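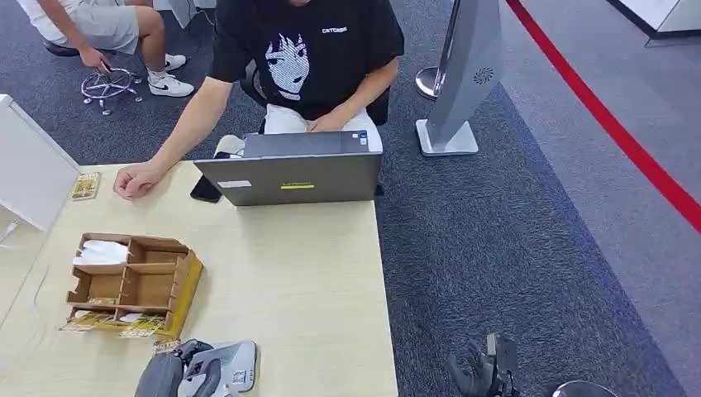
At the desk with the laptop.

Judge sign-ups for the Mikik Summer Open are live!

Friday, April 14, 2023

Morning, all! Staff applications for the Mikik Summer Open went up last night, and I've been refreshing the page like a kid waiting for the ice cream van. We're back in Drirnlow in July, at the Grimshaw hall again (yes, the one with the good chips), and it's a bigger event than last year's. The player cap has gone up to 238, which means more tables, more deck checks and a lot more people in black shirts walking up and down with a pen behind one ear.

We want 3 team leads this time, one each for deck checks, paper and the side events. Everyone else goes in as floor staff, and you can put down a preference, though I can't promise I'll be able to stick to it. If you've never judged a big event before, please apply anyway! My first one was a soggy weekend in a school gym and I gave a wrong ruling inside the first hour. I'm still here.

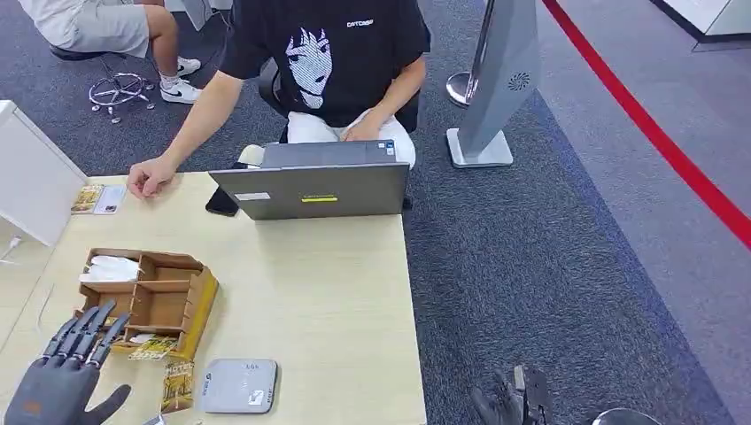 Do I need to be certified before I apply?
You need to have passed the basic rules test by the day of the event, so it's fine to send your form in now and sit the test later in spring.

Applications go through Hodunar, same as the winter league. Fill in the availability box properly, even if it's just "both days", as I spent an entire evening last year chasing people who'd left it blank. The cover letter has a limit of 2,000 characters and you really don't have to use them all. Tell me what you'd like to learn, who you've worked with before, and whether you can lift boxes on the Saturday night. One more thing on shirts: put your size in the notes, and go up one if you're unsure, they come up small.
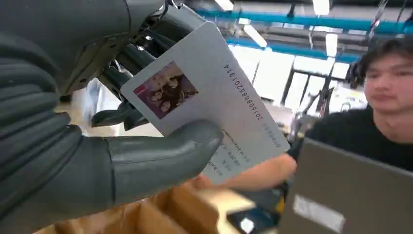
Money, beds and food

Floor judges get £60 a day plus lunch, and team leads get the same with a hotel room thrown in. I did push for rooms for everybody and I'll keep pushing. There's a thread on the forum for sharing lifts and spare beds, so have a look there before you book anything pricey.

Rhys Nepia is looking after the new judge pairings, so if there's someone you'd love to shadow (or would rather not!), drop him a line. I asked in the group chat what people wanted changed from last year, and the answers came in fast. 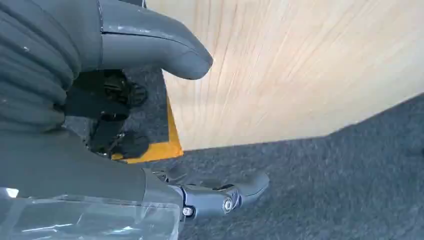

Rochelle Kingi wrote that the breaks need to be on the printed rota from the start, and that last year she ate her sandwich at half past four standing next to the pairings board. Fair point, and it's on my list. Keep them coming, I read the chat every evening once the washing-up's done.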